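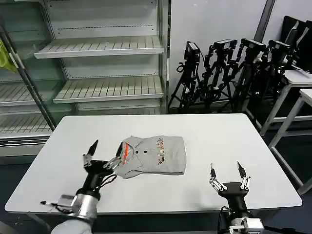 Polo shirt collars curling after washing – how do I keep them flat?

Posted by lendau_laundry, August 20, 2025

I have 13 polo shirts that I wear for work, mostly cotton pique. After a few months the collar points start to roll up and the edges go wavy. I wash them warm with everything else, tumble dry on the normal setting, and fold them as soon as the basket comes upstairs. The bodies of the shirts still look fine. It is only the collars. Two of the oldest, from January, are bad enough that I wear them under a sweater. Is there a way to fix the ones that have already curled, and should I be hanging them instead of folding?

3 replies

Provalow

The dryer is most of your problem. A knit collar and the fabric it is sewn to can shrink at different rates, and once the collar pulls in, the points roll. Wash cold, button the placket all the way up before it goes in, and take the shirts out while they are still damp. Pull the collar gently along its length, press it flat with your hands and let the shirt dry on a rack or a flat towel.

For the ones that have already curled, turn the collar up and iron the underside first, with steam, from the points in toward the middle. Then do the top side. Check the label for the heat setting and keep the iron off any printed design. Leave the shirt alone until it is fully cool. If you move it while it is warm the curl comes back.

Folding is fine. Hangers can leave bumps in the shoulders of a heavy knit. Fold with the collar lying down the way you wear it, and don't stack more than 7 high or the bottom ones get creased.

zotport

spray starch. light coat on the underside, wait a minute, iron. works on mine but you have to redo it every wash

Sachdeva

Agree with the cold wash. I would go easy on the starch – it builds up and the collar gets scratchy at the neck. If a collar is still wavy after two rounds of steaming it has probably stretched for good, and I would keep that shirt for yard work.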